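Tollach Furniture Oil, 1 litre tin
Made by Trornier. Satin or gloss.

In stock, gloss back in since May. Satin still the one most people want but gloss is catching up.

Goes on bare or previously oiled wood. Tables, worktops, shelves, bed frames, door fronts. Not for floors, it scuffs, get the Lund floor oil instead (seperate page). Not for outside either. Customers keep asking. No.

What you get
One tin, one lint free cloth, a folded sheet with the instructions. The sheet is the old one and still says leave 30 minutes before wiping off. Go by the tin. 21 minutes is plenty in a warm room and if you leave it longer it goes tacky and you'll be rubbing at it all evening.
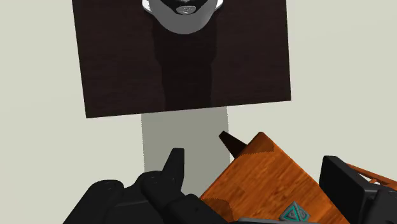 Coverage depends on the wood. Pine drinks it. Oak less so, and anything that's been oiled before takes hardly any on the second coat. One tin has always done us a six seater table, top and legs, two coats, with a bit left over for the shelf you forgot.

How to put it on
Sand with 180 then 240. Dust off, properly, hoover then a dry cloth. Stir the tin, don't shake it. Thin coat along the grain, wipe off all the extra, leave overnight. Second coat next morning. Third if you're doing gloss and want it really shiny.

Keep plant pots, mugs etc off for a week. After that use a saucer or a mat same as you would on any oiled top. Rings will come out with a light sand and a dab more oil, that's the good thing about oil over varnish, you can patch it.
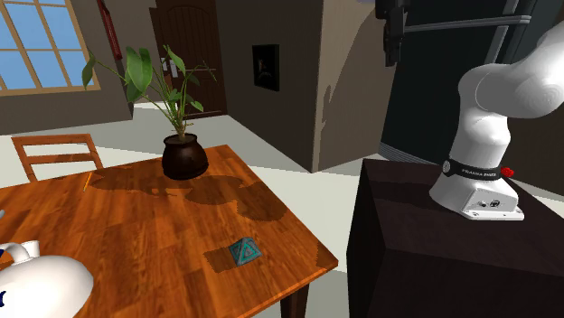
Potted plant on a glossy orange-brown wooden table.

Colours
Clear, Honey, Dark. Honey warms up pale wood quite a lot so try it underneath first. Dark is dark. Sample sachets are in the Clutia range pages for now, will get moved over when I have a minute. Colours on screens vary, please dont order off your phone and then ring us up.

Rags
Lay them out flat outdoors to dry or soak in water before binning. Do not scrunch up and leave in the shed. Oily rags can catch fire on there own. It's on the tin in red as well.

Price and delivery
1 litre £26. Two tins £40 while the offer's on, mix finishes if you like. Can't go by air so no Channel Islands, sorry. Mainland usually two or three days.

Returns
Unopened only. If the lid's dented but not leaking it's fine to use, if it's leaking send a photo and we'll post another.

Questions to Loretta Delacroix in the shop, mornings best. She has the gloss on her own worktops and can tell you how it's worn.

Goes with: Lund sanding pads, Trornier brush cleaner, spare cloths (pack)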